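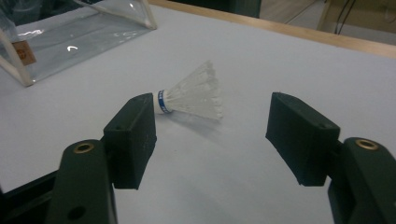

pavholm_smash: Steam them! Hold the skirt over a kettle for a few seconds, leave the tube standing overnight, and you'll get a whole extra game out of each bird. I swear by it.

Flokov
Ooh, I never thought of doing it the night before! Mine are feather with the white cork and the blue band, and I love how they drop at the net. I went through 8 on Sunday though (ouch).

dropshot477
Steaming does nothing in my gym. Try nylon for practice, they last forever.

Flokov
Nylon feels so dead to me! Sorry!! I'd take 5 good rallies with feathers over a whole night of plastic.

pavholm_smash
Same. And dropshot, how long do you leave them after the kettle? If you play right away you won't notice much.

dropshot477
Ten minutes maybe. OK, fair, I'll try overnight. Still keeping my nylons for the kids.

Eko
Check the speed too, mine were way too fast until July and then fine. Steam makes them a bit heavier, so go easy.

Flokov
Kettle's on tonight, will report back Thursday!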